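About Senmont

We test packaging, and we start by not believing it works.

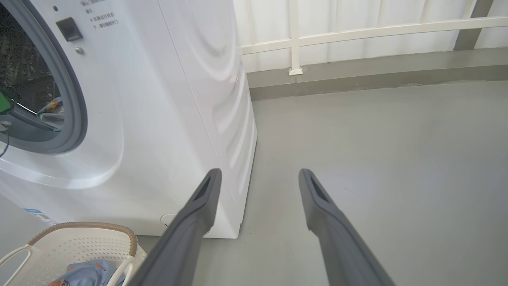
White front-loader with printed notes in Chinese beside the door.

Most firms in our trade will tell you their pouches, trays and lids are stronger, lighter and kinder to the planet than the last lot. Perhaps they are. Our customers pay us to find out before the shelf does, and a fair share of what we send back is not what they hoped to read.

Senmont was set up by Hartmut Brandes and Nataša Trajkovski, who had both spent years on the selling side and had grown tired of brochures. Hartmut used to write them. He still keeps one in his desk which promises a tub that is "virtually unbreakable", and he will lend it to anyone who wants to know what "virtually" was doing in that sentence.

We work from one building in Fernutley, with a drop rig, a cold room, two compression benches and a long table where things are left to leak. There are 7 of us. We don't call ourselves a centre of excellence, and the word "solutions" has been struck out of this page twice.

What we do

Drop, crush and seal tests on food and household packs, from single samples up to runs of 2,000. We check hinge life on flip-top caps. We look at labels too, mainly whether they stay put and can still be read after a few weeks in a damp cupboard. Takumi Ishida runs the seal work and Saeed Jalali looks after everything that gets dropped.

We also read claims. If a pack says "100 per cent recyclable", Sorin Ardeleanu will ask where, by whom, and with the lid on or off. Sometimes there is a good answer. Quite often the answer is a leaflet.

What we don't do

We don't give out awards or badges, and you can't put our name on your box. We don't design packs either — a firm that tests its own designs tends to like them. If you need a designer we can tell you who has failed fewer of our tests, and that is as near to a recommendation as you will get.

How we report

You get the figures, the method and the broken samples. When Petersen sent us the Flinen tray, we tested 579 of them and listed every one, including those that split for reasons we couldn't explain. Where we don't know something, the report says so. A few customers have asked us to leave that part out. We haven't.

Prices are sent on request, and no, they don't depend on the result.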